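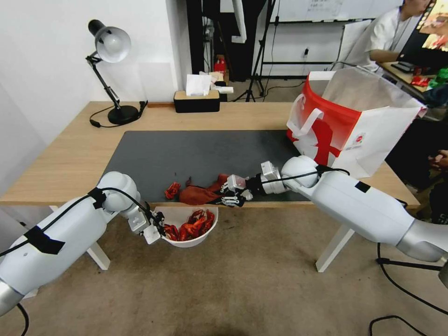
Bowl in the left gripper at the front of the desk, cloth in the right, one crayfish on the mat.

Thursday, July
Entry by Rocío Cáceres

Left arm dropped out again on the crayfish task. Third fault this week with the same signature, so I'm putting it all in one entry.

What the task is: left holds the bowl by the rim just off the front edge of the desk, right clears what is on the mat toward it with the cloth. Bowl loaded with crayfish, 405 g on the kitchen scale including the bowl.

What happened: run 47, left arm holding, right arm partway through a wipe. Left wrist reported overcurrent, then the gripper went to its safe state, and on our config that means open. Bowl went down on the carpet. Right arm kept moving for a moment after that and stopped only when Nestor hit the e-stop. No one was within reach. Carpet needs cleaning, bowl is fine.

Two separate problems, and I'd like them kept separate.

1. The overcurrent. Log has left wrist temperature at 69 C when it tripped. Limit is set at 74, so it wasn't thermal. Current climbs in small steps over the run, which looks to me like the arm fighting its own cable. The black cable on the left is taped to the links, and the tape near the elbow doesn't leave much slack when the elbow folds for the bowl pose. I moved the elbow by hand with power off and could feel it pull at the end. Ulises thinks it is the rim grasp (weight hanging out to one side of the fingers) and the cable is a side issue. Could be both. Empty bowl, same pose, ten minutes: no trip, but the current still crept up. That favors the cable, I think.

2. The stop behavior. A fault on one arm should stop both. It didn't. Damián checked and the link between the two controllers was disabled in the Boltura config when we swapped the gripper driver, and never put back. It's back now. Tested by faulting left with right moving slowly in free air, then the other way around. Both stop.

Gripper on fault: changed from open to hold. Hipólito doesn't like hold as a default in case of a pinched hand, and he has a point. Agreed for now: hold on this task only, hands stay behind the desk line while the arms are live, and the e-stop stays with whoever is watching.

To do
- retape left cable with the elbow fully folded, leave a loop
- rerun with the full bowl, log wrist current from the start
- try a grasp further down the side of the bowl if it still trips
- right cable just drapes over the arm, look at that too

No loaded runs until the first two are done.

Last updated Thursday, 6:20 pm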